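4.2 Contact handling in the Munilix planner

I'll admit that I put off writing this section, mostly because the contact code is where we spent the bulk of our time and it still isn't pretty. The short version is that Munilix plans in two layers. The top layer picks a skill and a target (press, push, place, retreat) and the bottom layer turns that into joint motion at a fixed control rate. The two layers talk through a small message we call a Prieto record, which holds the target pose, the force limit, and a timeout. That's all of it, and every time we tried to add a field we ended up taking it back out!

Our first version checked for contact by looking at the gap between the tool and the nearest surface. This works fine on paper. In the simulator it was a mess, because the solver lets bodies overlap by a tiny amount before it pushes them apart, and our gap reading would flip sign over and over while the arm was just sitting there. The skill layer read each flip as a new contact and started the press again. I lost most of June to this (the logs look like somebody leaning on a doorbell).

So we switched to a filtered contact signal. We take the normal force from the solver, average it over 6 control steps, and use 2 thresholds, a high one to declare contact and a lower one to release it. Anyone who has debounced a switch has seen this trick before, and I make no claim that it's new. What did surprise me was how much it helped the planner upstream. Once the contact flag stopped chattering, the top layer quit throwing away perfectly good plans, and the average planning time dropped without any change to the planner itself.

The second fix was about the reference frame for elongated objects. We had been planning presses in the world frame, and that's okay for a cube, but a long block sitting at an angle to the table axes gets a sideways shove if the lateral gains are tuned for the wrong direction. We now express the lateral stiffness in the object's own frame, stiff across the long side and softer along it. It's a few lines of code. Please do it from the start if you build something like this, I'd love to have those weeks back.

All the scenes come from the Brellstead layout set, which we load through Cendeck so that the same file drives both the renderer and the physics. We ran 300 episodes on the final controller, with the object poses redrawn each time, and kept the distractor objects in the collision model throughout. Figure 4 gives a view of one layout with the tool down on the block.
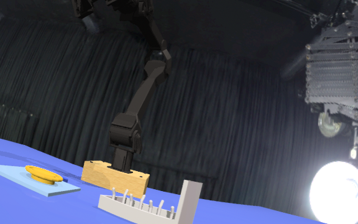 Figure 4. Tool against the top face of the wooden block in simulation, with the yellow button and the white pegged rack also on the table.

The rack deserves a word. Its pegs are thin and curved, and our old collision model wrapped the whole thing in one convex hull, so the planner thought the space above the base was solid and took silly detours to stay clear of it. Splitting the rack into separate hulls for the base, the upright, and each peg got rid of the detours, at the price of slower collision queries. I think that's a fair trade for a tabletop this size, though I wouldn't want to pay it in a scene with dozens of racks.

We also replayed 164 episodes with the old contact check and the new hulls, to see which change was doing the work. The repeated presses came right back, so the hulls can't take credit for that part. The retreat motions, on the other hand, stayed short. Section 4.3 picks up with the timeout settings, where we still don't have a rule I'm happy with.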